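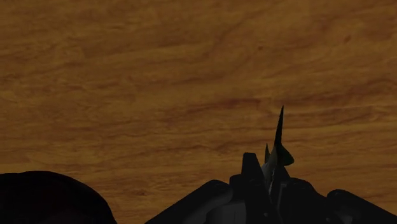
Last changed: 13/03/2025

4.2 Oiling and curing a wooden worktop

This section covers the first application of Hollov hard oil to a Draris worktop. For lacquered tops, go to section 4.5.

1. Clear the surface and vacuum it along the grain.
2. Sand with 140 grit paper, following the grain. Do not use an orbital sander within 40 mm of an edge.
3. Wipe off the dust with a lint-free cloth. Let the top stand until it is dry to the touch.
4. Stir the oil. Do not shake the can.
5. Apply a thin coat with a short-nap roller. One can of 1000 ml covers one standard top, both faces.
6. Wait 40 minutes, then wipe off all oil that has not soaked in. Oil left standing will dry sticky.
7. Repeat steps 5 and 6 on the underside. An untreated underside can cause the top to cup.

CAUTION: Oil-soaked cloths can ignite on their own. Lay them flat outdoors to dry, or keep them under water in a closed metal can.

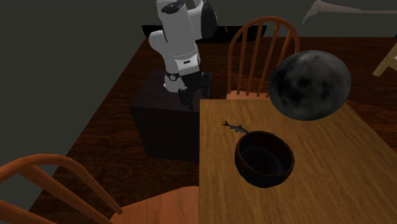

Fig. 4-3. Wooden surface, reddish-brown, grain visible.

Note: Color differs between boards and deepens with each coat — test on an offcut first.

8. Keep heavy items off the top during curing, which takes up to 140 hours. Keep the room ventilated.

Replacement cans are ordered under part number 3400. Tops delivered before November need one extra coat on the end grain — see section 4.4.

Section editor: Gülizar Coşkun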